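# Can they do the chores yet? A long answer to a short question

My mother-in-law asked me this over the dishes in November, and I gave her such a muddled reply that I've been rewriting it in my head ever since.
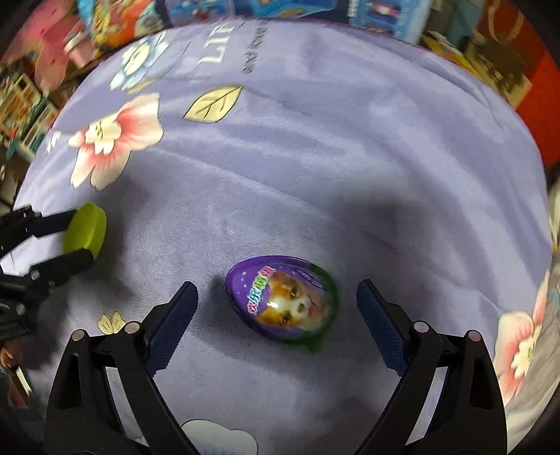 What she wanted to know was when she could have one. She's read the same articles the rest of us have, with the gleaming kitchen and the machine folding a dish towel, and she would very much like to stop folding dish towels. I told her "not yet, but sort of," and she gave me the look I deserved. So let me try again here, where I can take my time (those of you who have been reading this blog for a while know that I will).

First, the good news, because there is plenty! If you had asked me a few years back whether a pair of mechanical hands could work together on something small and silly, I would have said go and read some science fiction. Two hands is the big thing for me. Nearly everything we do around the house takes both of them, and we never notice. You hold the jar and turn the lid. You pin down the envelope and run your thumb under the flap. You steady the bowl while you stir, or you end up with pancake batter on the cat. For the longest time the machines I read about had one arm and picked up blocks, and picking up blocks is a chore only if you have toddlers.

My friend Shiuli Bandara works on this for a living, and she has been patient with me over many cups of tea. Her view is that people pick the wrong things to be impressed by. A machine carrying a heavy box across a warehouse looks marvelous, and it's mostly a solved problem as long as the box is a box and the floor is a floor. Give her something smooth and round on a wrinkled piece of cloth and she gets excited. A plastic surprise egg, the kind with the toy inside, is a small nightmare. It's slippery and it rolls. Squeeze it in the wrong place and it shoots off across the bed, and the cloth underneath bunches up and goes along for the ride. My nephew can deal with one in his sleep, and he has been in training for it since he was two.

I asked her why cloth was so bad and she talked for the length of an entire coffee cake. The short version is that a table stays where you put it and a sheet doesn't. It makes little hills. A finger that comes in too low plows into the fabric, and one that comes in too high closes over the top of the thing and sends it spinning. You and I feel our way through all this without a thought. A gripper with two padded jaws has to get the height right, and the angle, and the squeeze, and it has to do that again when the thing has rolled a quarter turn and presents a completely different side.

And then there's all the stuff. Oh, the stuff! I looked around my own house after that conversation and tried to see it as a machine might. Boxes with shiny printing on them. Bags with loopy handles. Little cups full of little things. A bedspread with flowers all over it, where a bottle cap could lie right in the middle of a blossom and I'd walk past it for a week. Those kitchens in the videos have one lemon in a bowl. I have never in my life owned one lemon in a bowl.

So that's homes. Shop floors are a different story, and here I lean on Nusrat Hashmi, who I met through the quilting group and who spent years at Darnunus, where they pack gift sets: soaps, candles, small toys, that sort of thing. They brought in a sorting arm from a company called Dirnodik when she was still running the second line. She was ready to hate it, and she ended up with mixed feelings, which I always trust more.

On a good day, she said, the arm would place 2,000 pieces in a shift and never once complain about its back. Candles in tins, lovely. Soaps in boxes, lovely. Then the supplier switched one of the toys to a rounded shell with a seam around it, and the arm started dropping 10 in every 200. That may not sound like much to you (it didn't to me), but each one of those has to be chased under the conveyor by a person, and the person was Nusrat. They ended up putting those toys in by hand and letting the arm keep the candles. She thought that was a fair division of labor, though she'd have liked the arm to sweep up.

What stayed with me was her saying that the work had been changed to suit the machine. The bins got dividers. The lights got moved. Everything came down the line facing the same way. You can do that in a factory, and it's perfectly sensible, but I'm not going to arrange my sock drawer for the convenience of a visitor.

Now, Shiuli would want me to say that things are moving, and they are. The newer approach, as I understand it, leans a lot on showing. Somebody does the job, over and over, and the machine learns from all those goes at it. I love this idea. It's how my grandmother taught me to make dumplings, and I was no quick study either. I must have made 80 ugly ones before she let me put any on the good plate. She didn't lecture me on the angle of the thumb. She just did it next to me, slowly, and swatted my hand now and then.

But think how many things there are to show! Opening one kind of egg is a tiny corner of one afternoon with one child. There's twisting a cap, and there's popping one off, and there's the kind where you push and twist and swear. There's the little tab that you have to get a fingernail under. (I would like to see anyone, flesh or metal, do the little tab on a yogurt drink gracefully.) Every one of these is its own small skill, and we carry hundreds of them around in our hands and call it "tidying up."

I did try one of the consumer gadgets, in the interest of fairness. A neighbor lent me her Sokus, a countertop helper that is supposed to put away groceries if you set them on its mat. It did very well with cans. It did well with a box of crackers. It held on to a bag of spinach with what I can only call determination, and there was spinach on the floor until dinnertime. I gave it back with a thank-you card. The dog, Sima, was sorry to see it go, as it had been dropping things at her level.

So here is what I should have told my mother-in-law. If your chore involves the same hard object in the same place every time, a machine can probably do it now, and somebody will gladly sell it to you. If it involves floors, you have been able to buy that for years, and hers is already going around under the sofa. If it involves soft things, slippery things, things that open, or anything that has been near a child, then you should keep your apron on for a good while yet. How long, I couldn't say. Shiuli won't give me a number even after cake, and I respect her for it.

I read most of this to my mother-in-law over the phone yesterday. She listened all the way through, bless her, and then asked whether it could at least do fitted sheets. I said I can't do fitted sheets. She said she knew that, she's seen my linen closet, and we went on to talk about her knee, which is better, and whether I still want the big roasting pan. I do, if anyone in the family is reading.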